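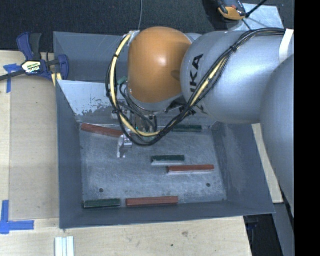

Cable snagging on bin picker
Posted by Fillurthorpe_Shed

I've been putting together a bin picker in our shared workshop since January and I'm having such a good time with it, but the cables are driving me up the wall. They loop down below the orange joint and hang right beside the gripper, so I worry about them every time I reach for a block near the wall. Would you shorten the loop or move it?

Dursun
Please don't just shorten it! Turn the wrist to both ends of its travel first, slowly, and see how much slack it wants – mine needed nearly 80 mm more than I'd guessed. Then add ties higher up and leave the yellow hose a nice gentle bend.

Olix
bigger bin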